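Questions I Get About Maple Boards (and My Answers)

Last updated 2020-07-26

I've been making cutting boards and serving boards in my garage in Kestovport for a while now, and the same questions land in my inbox every week, so I finally put them in one spot. If yours isn't on here, use the contact form and I'll get to it after supper.

What oil do you use?

Plain food-grade mineral oil from the drugstore. I know, it's boring! I tried walnut oil for a whole winter and liked the color, but I sell to people I've never met and I don't want to worry about nut allergies. Flood it on, leave it overnight, wipe off whatever is sitting on top in the morning.

How often should I oil mine?

Once a week for the first month, then whenever it looks chalky or thirsty. My own kitchen board gets oil maybe every six weeks, more in January when the furnace is running all day and the air in the house is like toast.

Can it go in the dishwasher?

Please don't. I've had 2 come back to me split right down a glue line, and both owners swore it was only the one time. Hot water, a little dish soap, rinse both sides, stand it on edge to dry.

Why does my board have streaks and a dark spot in it?

That's just maple being maple. Some strips come out pale and plain, others have swirls and darker bands, and now and then there's a small knot. I leave a knot in if it's tight and I can't catch a fingernail on it. If you want the plain stuff only, say so in the order notes and I'll pick through the stack for you (it takes longer, and I do charge a bit extra).

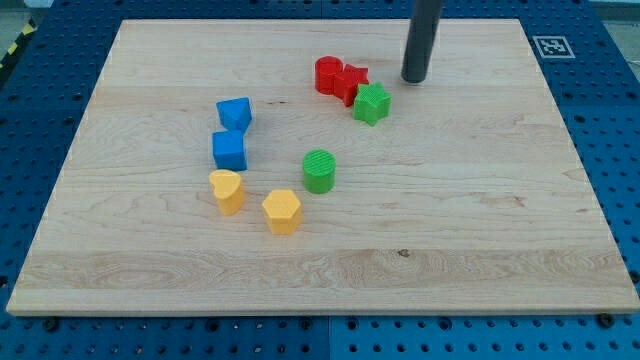
Kavitha Mathew wrote in to say that she asked for plain maple the first time and regretted it, and that for her second board she told me to send the wildest piece on the shelf. She also wanted me to tell everybody that a streaky board hides turmeric stains much better than a pale one. I believe her, though I've never put it to the test.

How do I get stains and onion smell out?

Coarse salt and half a lemon, scrub, wait five minutes, rinse. For beets I do it twice. If the smell hangs on, baking soda paste. Don't use bleach unless you like a fuzzy board, because it really raises the grain on mine.

Mine went a little cupped. Is it ruined?

Probably not! Most of the time one side got wet and the other side didn't. Flip it hump side up, leave it a few days, then oil both faces. If it still rocks after that, mail it back and I'll flatten it.

What grit do you sand to?

I stop at 220. Then I wipe it with a damp rag, let it dry, and knock down the fuzz by hand.

Which glue?

Drulach, the waterproof one in the big jug. I used Bhat before that and had no complaints, but the store in town quit carrying it.

How much is shipping?

It's 19 dollars flat for any size, in the lower 48. Farther out than that, write me first and I'll look it up.

Do you do engraving?

Nope. I send people to the Clotis shop over on the harbor road. Get it done before you oil the board, and tell them it's maple so they can set the burn right.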